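Flestport Paper Crafters — Frequently Asked Questions

Last updated 17/01/2024

What is the Bimov swap?
Twice a year, members mail each other handmade cards and pretend they didn't start them the night before. You make a batch, you send it in, and you get the same number back, all made by other people. We named it after the first ink pad the group ever bought together, a Bimov in a green that suits nothing.

How many cards do I send?
17. Sixteen go out to other members and one stays in the album at the Flalham library. Please don't send eighteen "just in case." We have a drawer of just in case.

Do they all have to be identical?
No, but they should be recognizable relatives. Same theme, same size, and the same level of effort from the first to the last. We can usually tell which ones you made after dinner.

What size should the cards be?
Standard A2, folded, which is 4.25 by 5.5 inches. Square cards are lovely and cost extra to mail, so save those for people you see in person.

Can I use a layout I found online?
Yes. Borrowing a sketch or a color combination is half the hobby. Write the original maker's name on the back if you know it. If you copied it down to the last button, please say so, and maybe move a button.

Is glitter allowed?
Sealed glitter, yes. Loose glitter, no. We had loose glitter in the April swap and I am still finding it in my toaster.

What about bulky embellishments?
Keep everything under a quarter of an inch thick. Chipboard, flat bows and thin buttons travel well. Acorns do not.

I'm a beginner. Will I be embarrassed?
Possibly, but only by your first batch, and we all have one of those. Beginners can ask for the starter group, where the cards are simple and the deadline is 2 weeks later. The deadline is still a deadline.

What paper should I use?
For card bases, 100 lb cardstock. Anything lighter flops over on the mantel like it has had bad news. Bundgaard on the main street in Flestport sells it by the sheet or by the pack, and they will cut it for you if you ask before lunch.

Where do I mail my batch?
To P.O. Box 1028, Flestport. Put the cards in a rigid mailer and include a return label with postage. A return label without postage is just a sticker.

My cards arrived bent. What now?
Put them under a heavy book for a couple of days. If they are still bent, send us a note and we'll see whether the album has a spare.

Can I stamp inside the card?
Please leave the inside blank. Someone may want to send your card to an aunt, and "Happy Retirement" narrows the field.

Do you meet in person?
Once a month at the Flalham library. Bring your own trimmer and adhesive — the shared tape runner has been empty for as long as I've been a member, and it keeps getting put back in the box.

How do I sign up?
Use the form on the Join page. You'll get the theme by email, along with the deadline in bold, which has not helped so far.

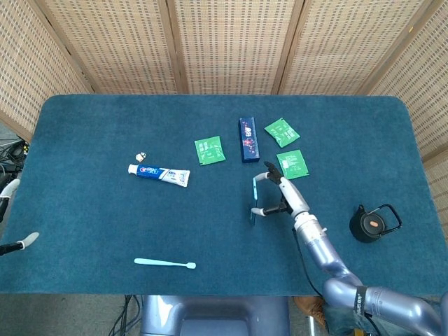
Felt-topped table and woven folding screen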